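In Defense of the Cover Band

I have a soft spot for cover bands, and I'm tired of keeping quiet about it at dinner parties. Mention that you spent your evening listening to people play somebody else's songs in a bar, and your friends will give you the same kind look they'd give you if you said you'd taken up eating paste. Well, I spent last Monday that way, in Rimville, at a place with sticky menus and a very good grilled cheese, and I'd go back tomorrow if the sitter were free.

The band was called Brikia. They do mostly soul and early rock, with a few country weepers thrown in late when the crowd has had time to get sentimental. They played 23 songs, and I know that only because the set list was taped to the monitor right by my elbow and somebody had numbered it in green marker. I could have sung along to all but 2 of them. I did sing along to most of them, and so did the couple next to me, who had brought their own tambourine (I have never in my life been organized enough to bring my own tambourine, and I admired them for it all night).

Now, I know the argument against this sort of thing, because I used to make it myself, loudly, when I was in college and owned one good jacket. The argument goes that a song belongs to the people who first made it, and that anyone who comes along later is just tracing. Why pay a 10 dollar cover for the tracing when you've got the record at home? I believed that for years. I believed it while I was falling asleep in front of a great many original bands, some of whom were friends of mine.

What changed my mind was my grandmother's piano bench. It had a lid that pinched your fingers, and under the lid was sheet music, heaps of it, for songs she had bought the way I bought singles. That was how a hit got into her house. Somebody carried it home on paper and played it badly in the front room until it got better, and the aunts argued about the key. For most of the time people have had songs, this is simply what people did with them. The idea that there is one correct version, sealed up and finished, is pretty young, and I don't think it has made us any happier.

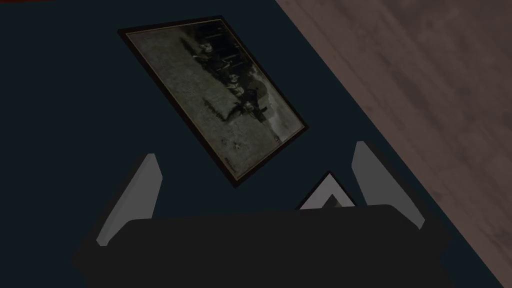 An old picture on a dark wall.

So when Brikia slowed down a dance number I've known since junior high and played it like a hymn, with just the organ and one voice, I didn't feel cheated out of the record. I felt as if I'd been handed the words for the first time. It's a sad song! I had been jumping around to it at weddings for decades and had never once noticed that the poor man in the second verse is begging.

I'll grant you there are bad cover bands. There's a kind that plays every note exactly as it was pressed, down to the cough before the bridge, and those folks wear me out - it's a lot of work to end up with something you could get by pushing a button. And there's the kind that winks at you all night, so you'll know they're above it. I like that kind even less. If you think the song is silly, leave it alone and let somebody who loves it have a turn.

The good ones love it. You can hear it in small things, like the way Brikia's drummer mouthed every word of a ballad he had almost nothing to play on, or the way the bass player kept sneaking in a line that I'm fairly sure came off a different record entirely. And they had taken the trouble to learn "Paper Ferry," by a group called Idach, who as far as I can tell put out one single in '77 and then went back to their jobs. Who else was ever going to play that song for me on a Monday night? The people who wrote it certainly weren't.

I'd love to see our bigger rooms give over a night here and there to bands like this, and pay them decently. I'd love it if the weekly paper would send a critic who doesn't sigh in the first paragraph. In the meantime, Brikia is back in Rimville in November, and they take requests if you write them on a napkin. I've got mine picked out already, and I'm looking into tambourines.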